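Vavard countertop dishwasher, compact model: review after a term in a shared kitchen

The Vavard is a benchtop dishwasher with an internal tank, sold for kitchens with no spare plumbing connection. Ours was bought through Shukla, the catering supplier in Bromuncombe, and has been on the worktop beside the sink since May. It is used once or twice on most working days.

Installation

The machine can be filled by jug or connected to a cold tap by the supplied hose. We used the hose. The tap adaptor is a coarse plastic thread and leaked until we fitted a fibre washer, which is not in the box. The drain hose is too short to reach the sink from the left-hand side of our worktop, so the machine had to go on the right. Buyers should measure this before ordering. The feet adjust by hand and hold their setting.

Loading

There is one fixed rack and one cutlery basket. The tines are spaced for flat plates. Deep bowls sit at too shallow an angle and hold water in the foot ring at the end of the cycle. Nested bowls have to be separated fully; two that overlap by even a third will come out with a dirty band.

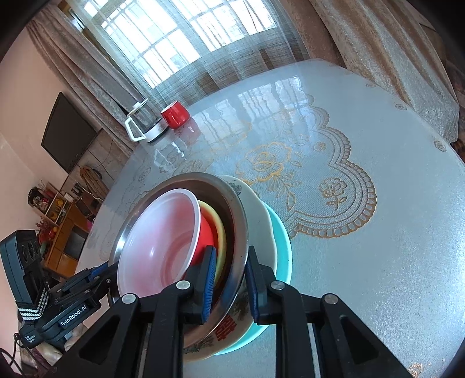 The rack does not adjust, and this is the main fault in the design. Folding tines on one side would have solved it at little cost. The basket lifts out easily but takes up space that could have held mugs, and there is no shelf above it. Tall glasses foul the upper spray arm unless laid over, which the manual does not mention.

Washing

The normal programme was used for most loads. Tea stains, egg and tomato were removed without pre-rinsing. Baked-on cheese was not, and neither was porridge left overnight. The intensive programme dealt with the porridge only. The quick programme is adequate for glasses and little else.

We tried 10 loads with tablets and then went over to powder. Powder gave the better result, as the tablet did not always dissolve fully on the quick programme. Decorated china is a separate matter. The manual advises against washing gilded or overglaze pieces, and we have kept to that.

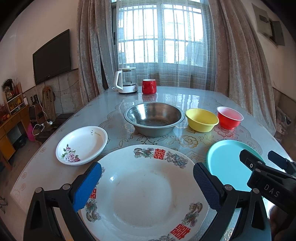 Clavis Building Facilities Team: Equipment Reviews

Drying is by residual heat with a small fan. Ceramics and steel come out dry if the door is opened when the cycle ends. Plastic does not dry properly on any programme and needs a cloth.

Noise and running costs

The pump is quieter than the fan. Conversation at the table is not affected, but the drain stage is loud for a few seconds and the end-of-cycle tone cannot be switched off. We have logged 206 cycles with no fault codes. Salt and rinse aid are the only consumables apart from detergent.

Cleaning

The filter is in 2 parts and twists out. It needs rinsing weekly in our use. The door seal collects grease along the bottom edge and should be wiped at the same time. Access to the lower spray arm is good; the upper arm is held by a clip that feels weak, although it has not broken.

Verdict

At just over £200 the Vavard is fair value for a small kitchen that cannot take a plumbed machine. It washes well on the normal programme. The fixed rack and the short drain hose count against it, and anyone who mainly uses deep bowls should look at a model with adjustable tines. Spare filters and baskets can be ordered from Shukla. The tap adaptor is not listed as a spare.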